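Bench notebook, Sivus arm build
Foley shop, back bay
6/20/26

Picked up where the last entry stops. Goal for tonight: get the sim cell close enough to the real one that I quit retuning everything by hand when I move over. Not there yet.

Power first. Swapped the supply leads, old ones were getting warm at the crimp. New crimps pulled by hand, fine. E-stop now cuts motor power only, controller stays up, so no more waiting on a reboot each time somebody bumps it. Label it!! Still has masking tape on it.

Firmware: the Favis driver board drops the bus if I poll it too fast. 70 Hz ok, anything above that gets flaky after a few minutes. Leave at 70. Joint 4 homing offset was wrong in the config, sign flipped. Fixed in the config, NOT fixed in the copy on the shop laptop. Do that before anybody runs it.

Backlash on joint 2 still there. Shimmed it, better, then over-tightened and it started to bind, backed off a quarter turn. Want the thicker shim. Jurnari has them in the drawer by the lathe I think, ask before taking.

Sim side. Ran the pick and place script overnight with random starts, 373 tries. Most of the fails are one of two kinds:
- fingers come down short of the object, close on nothing
- grabs ok but drops it on the bowl rim and it rolls off
Second kind is my fault, release height is measured from the tabletop and I never added the bowl. Raised it 46 mm. First kind I dont understand yet. Could be reach. The pedestal is right up against the table but the object spawns well out on the planks, and the elbow is getting close to its limit at the far starts. Trying pedestal moves up to 30 mm before I touch the planner.

Also friction on the small object is a guess. It's long and tapered so it wants to spin when the fingers pinch off center. Tried closing slower, no real change. Tried rotating the wrist to go across the narrow way, helped a lot - keep that.

Start pose for the next batch, gripper parked open over the pedestal, green thing and bowl out on the table:
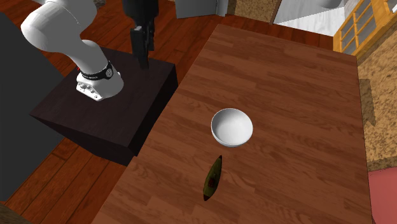
Posted by: A. (arm build lead, Sivus)

Render is from the new scene file, floor and table textures loaded ok this time. Floor is way too shiny, reflections up by the far end will probaly mess with the color threshold. Turn gloss down or just mask the floor out. Dark green on reddish brown segments fine so far. The white bowl is easy.

To do:
- copy joint 4 fix to shop laptop
- thicker shim, joint 2
- rerun w/ new release height, same seeds
- log elbow angle at close, plot against the misses
- order spare crimps
- real label for e-stop

Shop is closed the first week of July so the real arm runs need to happen before then. Leaving the batch going, dont close the terminal.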